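Reading time: 3 min
Last updated: 2025-05-13

Subject: Re: [Galli kitchen list] Stains on the light wooden boards

Hello all,

I answer below the quoted part, as the list prefers. My message is long, I am sorry for that. Please correct me if I use a wrong word for something.

> In January we bought the pale boards with the visible strips for the
> Brergate kitchen, and also for the small one in Omthorpe. I like them
> very much, but after a coffee or a soy sauce they look old at once.
> My questions: what do you put under the board, do you use the same
> board for fruit and for everything else, and is it worth to sand it
> or should I buy a new one? A new one costs 12 in the shop at Tement,
> so I do not want to spend a whole afternoon on it.

First, what to put under the board. I used a kitchen towel before, and I do not recommend it, because the towel drinks the liquid and keeps it against the wood from below. Now I lay a big sheet of brown paper over the white table and put the board in the middle of it. We buy the paper on a roll, 100 cm wide, and I cut it with kitchen scissors. It gets wrinkles and it does not look elegant, but the table stays clean and I can fold everything together when I finish.

Second, the same board for fruit and for the rest. In my opinion one board is enough if the dark liquids stay on one half and the fruit on the other half. I keep the lemon whole until the very end. A cut lemon gives juice, and then the juice and the stain run together. 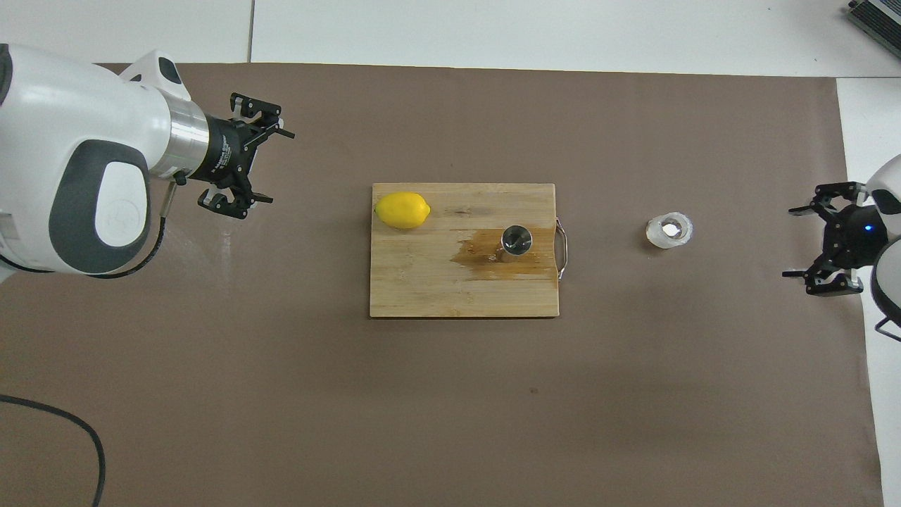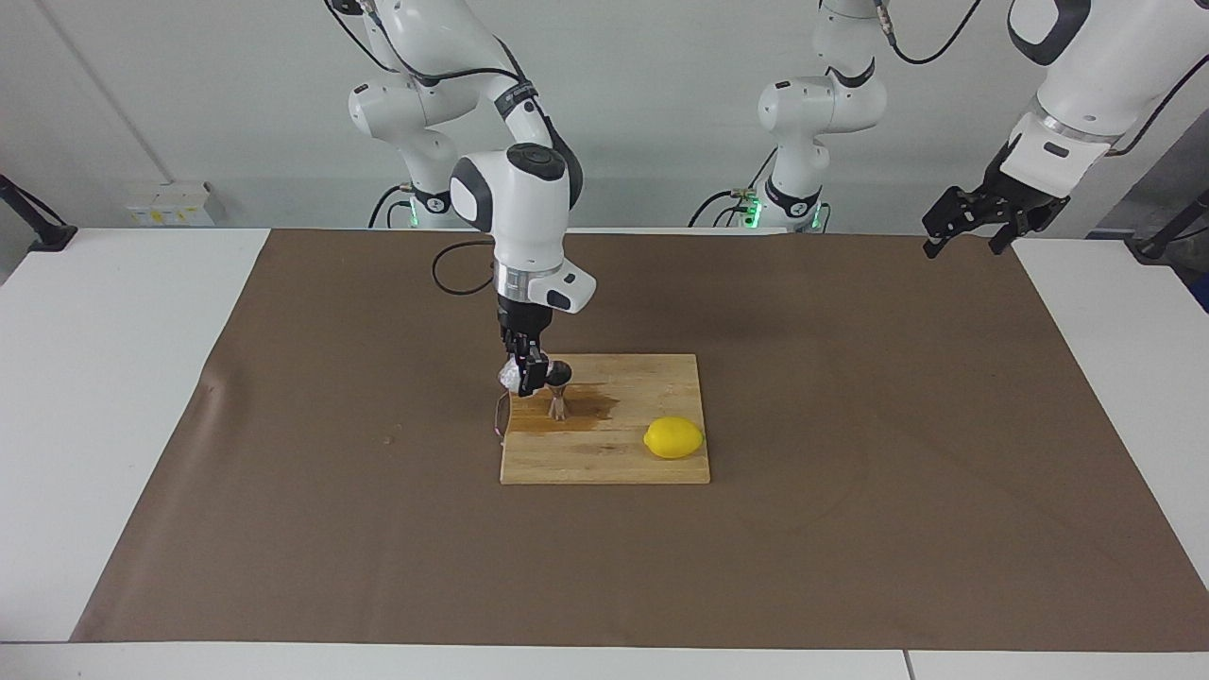 The lemon is on the board both times, and the brown stain is in the second picture, to the left of the lemon.

What I do with a brown stain

1. Lift away the small things first. If you wipe around a cup, you leave a ring, and the ring is more difficult than the stain.

2. Take up the liquid with a dry paper towel. Press it, do not rub. Rubbing pushes the color along the grain and you get long brown lines.

3. Put coarse salt on the place and rub it with half a lemon, in the direction of the grain. Wait ten minutes. I know that some of you prefer baking soda, but on my board it left the wood a little gray.

4. Rinse both faces of the board, also the clean one. If only one face gets wet, the board can bend. Then let it stand on its long side until the next morning. Do not lay it flat on the paper again while it is damp.

5. Oil it when it is fully dry. I use a very thin coat and I wipe off what is too much.

About sanding: I did it once, with fine paper, and it took nearly 71 minutes with the cleaning of the dust. The old stain became lighter but did not go away completely. For a board of this price I would do it one time and not a second time. If there is a metal handle on the short side, cover it with tape before you start, or you will scratch it. I learned this on our own board.

One question from my side. Does someone know if the oil they sell in Tement is good for bamboo too, or only for other wood? The label does not say it, and the shop could not tell me.

With kind regards from the Omthorpe kitchen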